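Friday, gone eleven at night

Tea going cold next to me, feet up on the radiator, and I really ought to be asleep, but if I don't write today down I'll lose the good bits by tomorrow. So!

Got to club at half four with the wrong bag. Laptop, yes. Charger, no. Serena Pellegrini lent me hers (she has two, she has two of everything, she'd be very useful in a shipwreck) and we took the end bench before the first years could spread their sandwiches over it. Mr Vilberg was in and out all afternoon because the drama lot had double-booked the hall again, so for the most part we were left to get on with it, and I think we do better that way.

The job for this week was Skurkard. I still can't say the name with a straight face. Serena chose it back in September from a list of words that sounded like a troll falling downstairs, and now it's on the entry form and we're stuck with it. Skurkard has to pick things up and put them where they're told to go, and on the competition day at Echeverría we get six goes, and the judges choose what goes on the table. It'll be food of some sort, that's all the rules say. Last year's team trained on nothing but tins and then got given a bunch of grapes. I think about that a lot.

We started with the boring stuff, which I secretly like. Checked the arm was bolted down, checked the cables weren't going to catch on the elbow joint (they did, last week, horrible noise), ran it through its little stretching routine. Then the argument about how wide to open the fingers before it goes in. I say wide, always wide, you can close up later but you can't un-knock a thing you've already knocked. Serena says wide is slow and we lose seconds on every single go, and she has a spreadsheet, so it's hard to win. We settled it by trying both. Wide was slower. It also didn't bash anything. I was very gracious about this for nearly a whole minute.

After that came lots and lots of driving it by hand so it's got something to learn from. You hold the controller, you steer the arm over, you close, you lift, you set it down, you go home, and again. My thumbs! We swapped every 40 minutes and I was still doing the movements in my head on the bus. The trick, and I only got it today, is not to look at the arm at all. I'd been standing there craning round it like somebody trying to park a van, and Serena said just use the wrist view, pretend you're sitting on its hand. So I did, and it's a completely different thing. You stop thinking about elbows. There's what you want and there's how far off it is, and you sort of lean.

Had a chat about it with the girl from Gikeleo who comes in once a month to see how all the clubs are doing. She liked the wide opening (thank you!) and said we should be starting from further back and from odd corners, so that it doesn't only ever learn one way in. Our recordings are all a bit samey, apparently. Fair. I'd got into the habit of parking it in the same spot each time without noticing. She also told us to write a proper page for the club magazine, because ours last term was four lines and a drawing of a cat, and the magazine people have been very patient.

So that was the last half hour. Serena did the sums and typed up what we'd changed, and I did the fruit bit. Fruit's our big thing this month, all the round and slippery stuff that rolls off if you come in crooked. The proof came through on my phone before I'd even got home and I was so pleased I read it out to Mum in the kitchen. I've stuck our page in here: 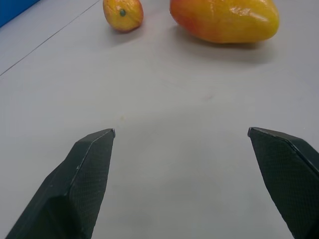
Issue 6, page 2

Mum said "is that a mango?" and I said the big one is, as if I were a scientist. She wanted to know how it decides which to go for. Good question, and one we haven't properly answered. At the moment we tell it. We've talked about getting it to choose by size, or by whichever's nearest, and Serena wants to do it by colour, but with fruit that's yellow in one place and reddish-orange in another I can see that going wrong very quickly. The open fingers look enormous from the wrist, don't they? Great big black beaks. I've got so used to them I'd forgotten how pointy they are.

The magazine had us down as the Robot Cookery Club, which we're not, and Serena has already written to them.

Bad bits of the day, to be fair to the diary. I dropped the controller. It bounced, it's fine, Mr Vilberg came in at the exact moment of the bounce. And I saved a whole batch of runs under last week's name and had to rename them by hand while everyone else was putting their coats on. The count on the folder says 1,646 now, which sounds like loads until you remember how many of those are from before we fixed the wobble and will have to be thrown out. I don't want to be the one who does the throwing out. I bet I'm the one who does the throwing out.

Next time: start it from the odd corners, as instructed. Try the small fruit first, with the big one left lying nearby, and see if I can get in without nudging it. Ask about grapes. Bring own charger!! And give Serena hers back, because I've just looked and it's in my bag.

Right, bed. Tea's stone cold and the cat's on my pillow.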